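Small Drawer Cabinet for Desk Storage: Design and Fit
Group project report, second-year furniture and product design
Group members: Keerthana Reddy, Isla Lamont, Subbarao Alva
Supervisor: Anil Gounder

1. Aim

The project was set by the supervisor under the working title Bukar. The task was to design a single-drawer cabinet for small items kept on a desk, and to report on how the drawer runs, how far it can be opened and how easily its contents can be reached from above. Cost and appearance were secondary. The Hornach cabinet from last year's course was used as the starting point for the drawings.

2. Construction

The cabinet has a dark, reddish-brown wooden top and sides. The inside of the drawer was left pale and unfinished, as a finish on the inner faces would have changed the clearance. A white bar handle is fixed horizontally across the drawer front. The handle was chosen over a knob so that the pull could be applied at any point along its width.

Clearance was the main difficulty. The first drawer was cut too tight and jammed at the rear left corner. Subbarao reduced the side walls by hand and the drawer was refitted on the Tuesday.
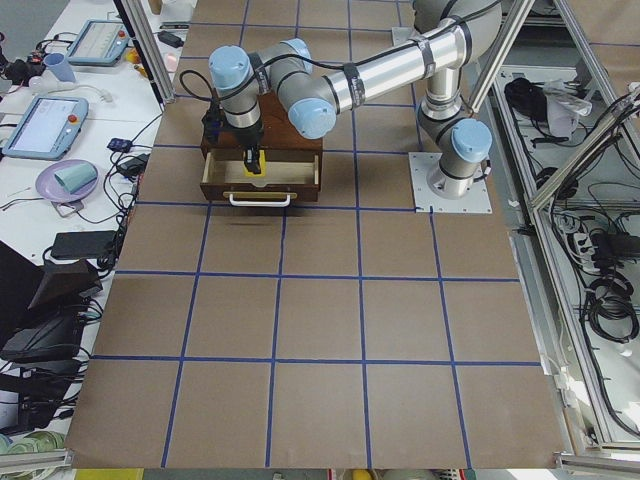 A drawer with no runners will rack if it is pulled from one end of the handle. The effect grows as the drawer comes out, because less of the side wall remains inside the carcass. We recorded 30 openings by hand, half with a central pull and half with an off-centre pull. The central pull gave 11 smooth openings. The off-centre pull gave fewer, and the drawer had to be pushed back and started again in most of the other cases.

3. Access to contents

The drawer has to be open far enough for an item to be lifted straight up without touching the cabinet top. Items near the front present no problem. Items near the back wall are covered by the top at partial opening and must be slid forward first.

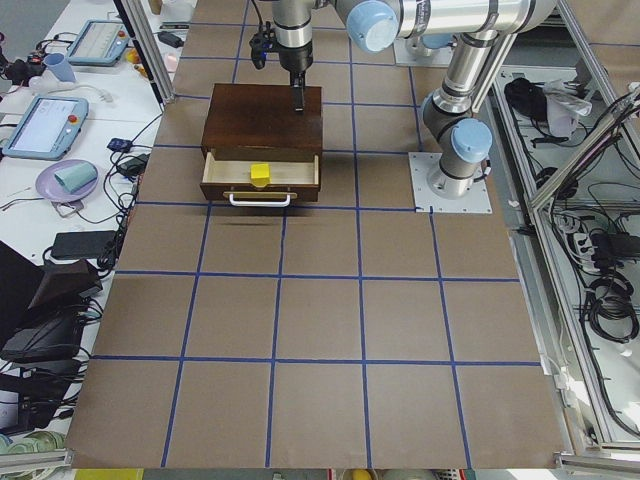 Fig. 2. Cabinet with drawer partly open and yellow cube inside.

A cube is a convenient test item as it does not roll when the drawer is moved. Round items gathered at the back wall when the drawer was opened quickly. A low divider would prevent this and is included in the revised drawing.

4. Work surface

The surface is covered in brown material and marked out in squares with blue tape. The squares were used to return the cabinet to the same position between sets. Isla noted that the cabinet crept forward during repeated openings, so thin rubber feet have been added to the parts list.
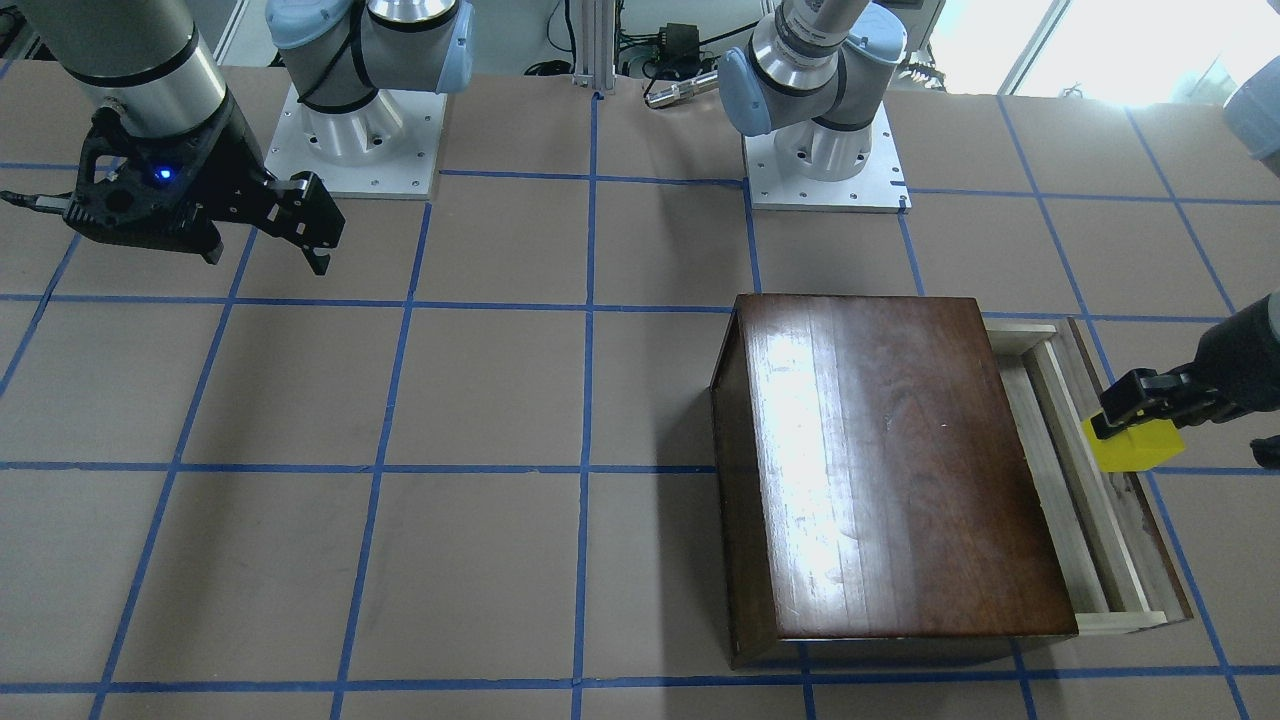

Mirkholm, February

5. Changes for the second version

The side clearance will be increased slightly and the lower edges of the drawer waxed. A stop will be fitted at the back, as the present drawer can be pulled out completely. The handle will stay as it is. Raghavendra Reddy checked the revised drawing and asked for the grain direction of the base to be shown, which has been done on sheet 2.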